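Self-Storage Renters Should Read the Fine Print on "Protection Plans," Melier Review Finds

Tenants' group questions whether monthly add-on fees buy much of anything

FOR IMMEDIATE RELEASE

Melier, a consumer group for people who rent storage units, today released a review of the add-on "protection plans" sold at the front desk when a customer signs a lease. The group read 3888 lease packets sent in by renters between January and June. It came away doubtful that most of those customers knew what they were paying for.

The plans are usually pitched as insurance. Many are no such thing. In a large share of the packets, the plan was a promise by the storage company to limit its own excuses, with a cap on payment, a deductible, and a list of exclusions longer than the lease itself. Mold, mice and slow leaks were left out again and again, though these are the troubles renters write to Melier about most.
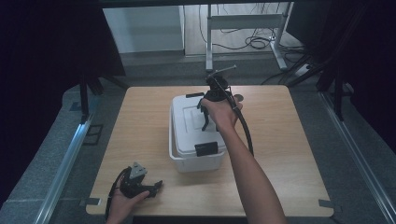 Prices were no easier to pin down. The monthly charge ran as high as $23, and it often appeared on a separate page from the rent. Some leases let the company raise it with no more notice than a line on the next bill. A renter who wanted to refuse the plan had to show proof of other coverage within a few days, and several packets gave two different deadlines for doing so.

The industry says the plans give customers peace of mind. Melier would like to see the claim records behind that statement. It wrote to about 200 storage companies asking how many claims were filed last year and how many were paid. Only 2 sent figures, and neither would allow them to be published.
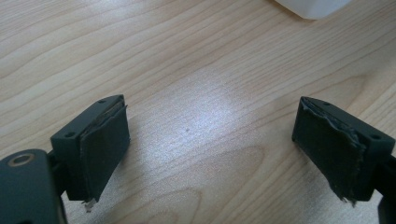
Surent, which sells plans through storage front desks, said in a written reply that its terms are printed in full in every lease packet, that customers are free to shop elsewhere, and that a low number of claims may simply mean that units are well kept. It did not say what its own number was.

Melier does not find that answer very satisfying. Terms can be printed in full and still be impossible to follow at a counter with a truck idling outside. As for shopping elsewhere, many renters already have some coverage through a homeowner's or renter's policy and were never asked about it.

The group is also wary of the "Clear Lease" badge that has begun to show up on company websites. The badge has no outside inspector behind it. Companies award it to themselves after filling out a form.
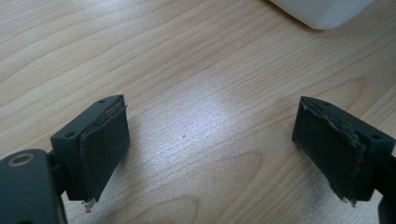
Renters who already pay for a plan can ask for the full contract, including any page marked "addendum," and compare it with their home policy. The words to look for are "actual cash value," which usually means a payment for what an old couch is worth now and leaves the cost of a new one to the renter. Requests to cancel should be made in writing, with a copy kept.

Melier is asking state regulators to require a one-page summary of every plan, with the yearly cost and the share of claims paid shown at the top. It has asked for similar rules before and got a hearing but no vote.

The full review and a sample cancellation letter are available free of charge from the Melier press office.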